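Besuch bei Braseck, Tag der offenen Tür, 6. April 2024

Die Firma Braseck stellt Rauchmelder und Türschließer für Brandschutztüren her. Wir sind mit 4 Kollegen hingefahren, weil unser Bürohaus neue Türen bekommen soll. Der Eintritt war frei, man musste sich nur am Tor eintragen und eine Warnweste nehmen.

Zuerst ging es in die Prüfhalle. Dort wird eine Tür **200 Mal** hintereinander geöffnet und muss jedes Mal von selbst ins Schloss fallen. Es ist lauter, als ich erwartet habe. Das Modell *Tillance* gefiel mir besser als das ältere *Zilari*, denn es schließt am Ende sehr weich. 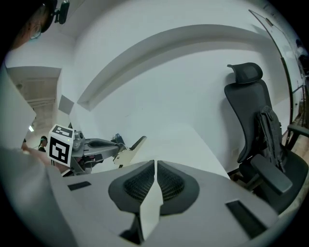 *Greifer mit dunkelgrauen Fingern, dahinter ein weißer Würfel mit Markern*

Nach der Pause gab es einen Vortrag über Fluchtwege. Die wichtigste Regel kannte ich schon: Türen nie mit einem Keil offen halten. Neu war für mich, dass man Haltemagnete auch nachträglich einbauen kann. Die Firma Leblanc hatte dazu einen kleinen Stand, aber leider nur Prospekte auf Französisch.

Parkplätze gibt es hinter dem Werk, die Einfahrt ist schlecht beschildert. Das Angebot für unsere Türen soll im November kommen.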